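Baskets, Baskets, Baskets – My May Shelf Sort-Out

I've been promising this page to Shona Quinlan since she saw my hall closet and laughed out loud, so okay, here goes!
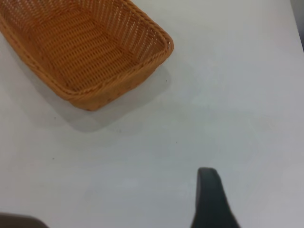 The honey-colored one, with nothing in it yet. I love that twisted rim!

I got it from Courtois, the little home store by the bus depot, and paid way less than I expected to. It's the synthetic rattan kind, so I can wipe it with a damp cloth and be done (my old willow one shed bits all over the bread every single morning). The sides lean out a little toward the top, so rolls and napkins are easy to grab.

Dima Geagea wants me to line it with fabric. I'm holding out – the crisscross weave on the bottom is the part I like best, and I'd hate to cover it up. Crumbs do get into those little gaps, though, so I turn it over above the sink and give it a good smack.

For now it's going on the second shelf, next to the tea towels. If it ends up being too big for bread it can have the onions, or all the mail I keep leaving on the counter.

The closet is next, Shona, I swear! Send me your leftover shelf paper if you've still got it.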